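Home Routes Talks Gear Library Contact
Search talks and routes Enter keywords Go

Speaker notes: Planning a First Gravel Overnighter
Nadège Langlois
Plirnthorpe Library, lower meeting room, August 11, 2025

Opening

Say hello, point out the exits and the sign-up sheet. Ask for a show of hands: who has ridden gravel before, who has camped before, who has done both on the same trip. Adjust the tire section if most hands go up for the first one.

The route tonight is the Gusness loop. 151 miles if you do the whole thing, but we are only talking about the southern half, split over two days with a night at Yilma. I rode it in July with one other person. It was dry and the creeks were low. In spring it is a different ride.

Day one

Start at the Ralex trailhead. Park on the uphill side, the other side floods. The first eight miles are paved and flat. Don't let people race this part.

After the bridge the road turns to packed gravel and climbs 300 feet to the old fire gate. The gate is closed to cars. Riders go around it on the left. From there it rolls through second-growth timber all the way to the lunch stop.

Water: fill up at the trailhead. The creek at the lunch stop is fine with a filter. There is a tap at Yilma but it was slow when I was there, so plan on waiting.

The descent into Yilma has washboard on both corners. Tell them to brake before the corners and stay off the front brake in them. Mention the loose shoulder. One of us went down there — skinned elbow, bent shifter, rode on. 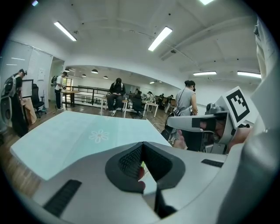 What tire pressure should I run on the descent?

Start a few psi under your usual gravel pressure, and put some back in if you feel the rim hit on rocks. A loaded bike needs more in the rear than in the front. Bring a gauge and write down what worked.

Camp

Sites at Yilma are first come. The ones by the water get cold after dark. I prefer the upper ones, even with the extra push. Hang food or use the metal box.

Packing: go through my bags in the order I load them. Sleeping gear on the bars, tent and clothes in the seat bag, food and tools in the frame bag. Pass the stove around. Skip the coffee story if we are running late.

Day two

Shorter, but the climb out comes right away. Eat first. The surface is rougher than day one and there is no phone signal until the ridge.

At the ridge there is a fork with no sign. Go right. Left looks better and ends at a locked quarry.

From the fork it is mostly downhill back to Ralex. Watch for log trucks on weekdays — they use the whole road and you will hear them before you see them. Pull over and put a foot down.

Questions

Likely ones: can I do it on a hardtail (yes), can I bring a dog (Yilma allows them on a leash), is there a bail-out (the county road from the lunch stop, paved, back to the trailhead).

Leave the maps on the back table. Collect the stove before people go.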